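Saltell Community Forum > Perception > Segmentation merges fruit stem with the object behind it

stivton_lab
Posted 9:14 AM

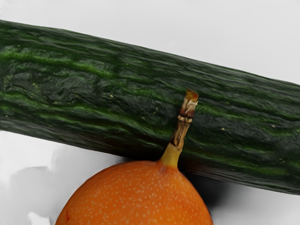 Our group is evaluating the Saltell segmentation module on rendered produce before any transfer to hardware. In cluttered views such as the orange fruit against the cucumber, the module assigns the upper part of the stem to the cucumber mask. The grasp planner then treats the fruit as having no stem and proposes a top approach. We trained on 2,000 renders. Guidance on whether this should be corrected in the data or in the planner would be appreciated.

postine_support
Posted 9:52 AM

Please confirm which depth channel is supplied. The Postine planner accepts a separate clearance layer. If the stem is present in depth, the planner will respect it even where the mask is wrong. We recommend that route before any retraining.

r_calder6
Posted 10:20 AM

I must disagree with the previous reply. A clearance layer prevents the collision but leaves the label incorrect, and every later module inherits the error. The stem is pale and the skin behind it is dark green, so contrast is not the difficulty. I would examine how the ground truth was exported. In our own set, 23 renders had stems stored as a separate mesh with no parent ID.

stivton_lab
Posted 11:05 AM

Depth is supplied at full resolution. I have reviewed the export, and 14 of our fruit models have the stem as an unparented mesh. The Lục asset pack accounts for all of them.

postine_support
Posted 11:31 AM

That would explain the mask. We maintain that the clearance layer should remain enabled after the labels are repaired, as thin structures are also lost when masks are downsampled.

r_calder6
Posted 11:48 AM

Agreed on downsampling. I would still run one test with the layer disabled, so that the two effects can be reported separately.

stivton_lab
Posted 1:10 PM

Both configurations will be run on the corrected export. Results will be posted to this thread in September.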